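Friday night noodles, and the move so far

Right, quick one tonight because I have to be up at 5 and the van still isn't packed.

So we're leaving Ellville. Most of you know. Twelve boxes done, kitchen not even started, and I've already lost the good scissors. The new place in Mandton is smaller but has a proper laundry and a lemon tree the neighbour swears is alive. Looks dead to me. We'll see.

Anyway, dinner. No pots unpacked at either end so it was noodles out, again, third time this week. No regrets. Had the pork one with the pickled greens, extra chilli, and $17 for a bowl that size is still a bargin.

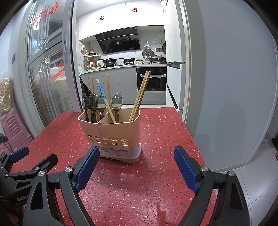 Spoons and chopsticks, help yourself.

Manee Saithong put me onto the pickled greens years ago, back when we both worked at Panicker, and I've never ordered anything else. She reckons the broth was better before they changed the menu. I can't tell. Sweeter maybe? Still finished it.

Now the boring bit. If you're moving in August, book the van early. I didn't. Got quoted $403 for half a day, nearly cried, then found a bloke doing it for less if we load it ourselves. So we're loading it ourselves. My back is already sore and I've only lifted books.
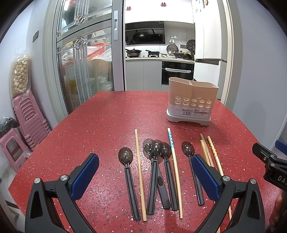
Also – change your adress with the power company before the last day. I was on hold 29 minutes listening to the same pan flute song, then got cut off, then rang back and a lovely woman sorted it in two. Internet is a whole other story. Might be off for a week so don't panic if I go quiet.

Still giving away the bookshelf and the grey armchair if anyone local wants them. Free, pick up only, you'll need a mate for the chair. Message me before lunch tomorrow or they go on the nature strip.

Ok. Bed.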